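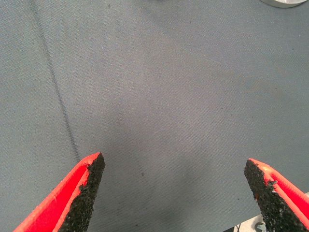
Gintarė Vītola wrote back after the last posting to ask whether gray twill really needs its own position, given that the cutting room already inspects every roll on arrival. It does. Roll inspection finds weaving faults before cutting. The position below covers finished pieces: lint, seams, set creases and shade.

## Fabric Finishing Inspector, Flestbridge workroom

**Employer:** Cornix
**Positions open:** 2
**Shift:** early, starting at 6 a.m.
**Reports to:** Raimonds Rimkutė, finishing

Cornix makes fitted covers, curtain panels and table cloths for hotels and rental companies. Most of the work in the Flestbridge room is plain-color twill in the Krūmiņa range, which runs from pale gray to slate. The last complete order was 3,119 pieces, all in one shade. Plain cloth shows everything. A fleck that would disappear in a print is visible from across a room on a flat blue-gray, and a crease can pass for a seam until it is checked by hand.

### The work

Each inspector takes pieces from the sewing side, lays them face up on the table, and checks them against the order sheet. A normal shift includes the following:

- Checking the face for lint, dust, pulled threads and oil marks. Loose lint comes off with a roller or a soft brush. Oil marks go to the spotting bench with a tag.
- Telling a seam from a crease. Dark lines running off the straight grain are turned over and checked from the back. A crease is steamed once and checked again. A line that stays after steaming is written up as a set crease.
- Reading the twill direction. Panels in the same set must have the diagonal running the same way. Reversed panels reflect light differently and look like a different dye lot when hung side by side.
- Comparing shade across the piece and against the master swatch. Shade is judged with the cloth flat and again after a half turn, so that uneven light on the table is not recorded as uneven color.
- Folding, labeling and boxing passed pieces.

Faults are entered in Prornoreck, our piece-tracking sheet, by code and position. Free-text notes are allowed but should be short. Repairs are done by the mending table; inspectors do not sew — except to reattach a care label.

### Requirements

- Normal color vision, with or without corrective lenses. A short color-matching test is given at the trial.
- Able to stand for most of a shift and lift a full box to waist height.
- Able to read a written order sheet and enter codes on a tablet.
- Comfortable in a room with steam and some fiber dust. Masks are supplied.

Experience in laundry, upholstery, tailoring or garment checking is useful. Applicants without it will be trained for 5 weeks, at full pay, beside a current inspector. Fault codes are learned during that time and do not need to be studied in advance.

### Trial

Applicants who pass the first reading are asked to come in for one paid half shift. It consists of the color test, a set of sample pieces with known faults, and an hour at the folding table. Please wear dark, close-woven clothing without loose fibers. Knitwear sheds onto the cloth. Rings and watches come off before handling.

### How to apply

Send a one-page work history and the hours you can work to Raimonds Rimkutė at the Flestbridge workroom, by mail or at the front desk before 3 p.m. Put "finishing" on the envelope; sewing and cutting applications go into a separate tray. Trials are held through October. Applicants from the previous posting do not need to send a new work history — a note confirming continued interest is enough.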